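Litine gripper comparison: progress report
Thursday, June 30, 2022

Hi everyone at Petchrat, and thanks for your patience with this one! The second half of the grant money came through in May, so most of what follows is what we did with it at the Nitville bench.

Where we are

We've now logged 214 pours across the 3 finger sets you agreed to pay for. I wanted a drinks task because it's hard in an everyday way (clear glass, moving liquid, ice, a stem that loves to tip over) and I still think that was the right call. The setup hasn't changed much since the last report: ice water in a wine glass, juices in little beakers off to the right, arm coming in from the left. There's water on the table around the foot of the glass, and spills are one of the things I score, so I write those down for every run.
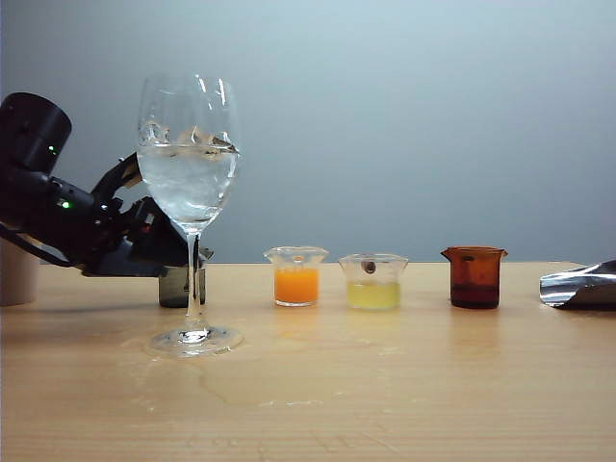 What the fingers are like

The soft pads were my favorite going in, and they're lovely on the beakers, but they let a full pitcher creep when it tips. The flat ones hold well and squeeze too hard for my nerves. The angular black fingers are the ones I keep going back to. They get under the body of the pitcher and hold it tilted while the water runs out in a thin stream, and I can slow the wrist right down without the grip changing. I've been watching from the wrist camera as well as the fixed one, and for pouring I'd give up the fixed view first. You can see the spout, the stream and the ice in the glass all at once, plus the wet trail over toward the orange juice.

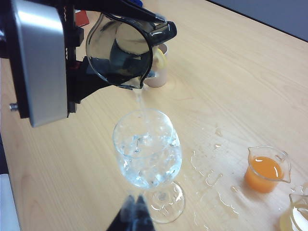
Money and hours

The fingers came in under budget, so I'd like to move what's left to a second wrist camera if that's okay with you. Bench time is running over, mostly my fault: I booked 15 days and then spent too many of them on controller settings.

Next

70 more pours with the slower wrist speed, then the same task on the Mestosdale arm so we can compare the two controllers. Could you let me know about the camera before I book that trip?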